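Plush Toy Tidying: Your Questions
02/07/2026
By Leena Kettunen

I get so many messages about keeping soft toys under control, and I love every one of them! My own collection in Koltthorpe started with two plush vegetables and got wildly out of hand, so I've made most of these mistakes myself.

Do I need a bin with a lid?
Not for toys that come out every day. An open bin is so much easier, and small kids can toss things in without help. I save lids for the attic.

What shape works best?
Rounded corners, every time. They wipe clean in seconds (crumbs love a square corner), and a handle slot makes the bin easy to slide off a shelf.

Where should I sort?
On a bare table! Clear it completely, put the bin toward the back and work from the front. You'll spot loose seams right away on a pale surface.

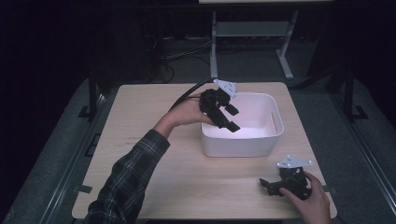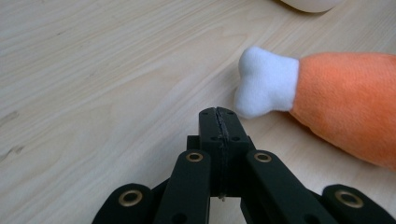
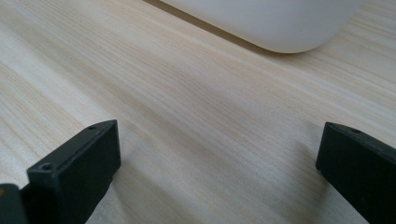
Sorting on the light wood table. The plush drumstick is in the second picture.

How do I group play food?
By size first. Big squashy pieces like a drumstick go at the bottom, and little peas and berries ride on top, where you can find them again.

Can I wash it all together?
Check the tags first. If they allow it, I use a mesh bag and a cool cycle, 3 or 4 toys at a time, and then let everything air dry overnight. Pale fleece gets a load to itself in my house, after a very pink week in February.

How often do you sort?
Every 2 weeks, and I still look forward to it! Put some music on and let the kids choose what goes in first.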